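Keeping the Books at a Student Charity

Annapurna Pillai and Sugeng Hidayat took over the Losasel student chapter in April with a bank balance, a shared mailbox and a spreadsheet that did not match either. The chapter raises money for a night shelter in Lumlow and sends students to help with its evening meal service. It had 117 names on its member list. Most had signed up at a fall club fair and had not been heard from again.

The first job was to define a member. Under the old rules, anyone who gave an email address counted. Under the new ones, a member is a student who has worked a shift, helped at an event or paid the yearly dues within the past two terms. Names that fail the test are moved to a mailing list, where they still receive notices but do not count toward a quorum. Before the change, the chapter could not reach a quorum and so could not legally amend its own rules. Pillai got around this with a mail ballot, a method the university allows when a meeting has failed twice.

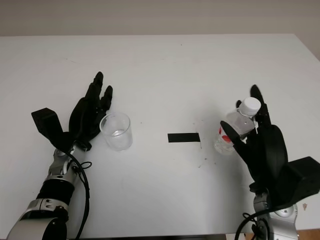

Money was the second job. The chapter held general funds and shelter funds in the same account, and event costs were paid from whatever was there. Hidayat split the ledger in 2 and gave each event its own code. Ticket income is now booked on the day it is received, and costs are charged to the event before any transfer is made. The spring concert at Joseph Hall, long described as the best earner of the year, cleared $356 after room hire, sound and printing.

"We had been reporting the gross," Hidayat says. "It was a real number. It just wasn't the number the shelter got."

The concert will run again, in a smaller room. Shift sign-ups have moved to Ruvholm, a scheduling tool the shelter was already using, so that its staff can see gaps without writing to the students first. A shift left unfilled two days ahead goes out to the full mailing list - a step that used to depend on someone remembering to do it.

Handover remains the weak point. Officers serve one year, and both Pillai and Hidayat graduate next spring. Their successors will be elected a term early and will share signing rights on the account until the end of the year. The written handover file covers passwords, contacts, filing dates and the event codes. It does not yet cover the concert.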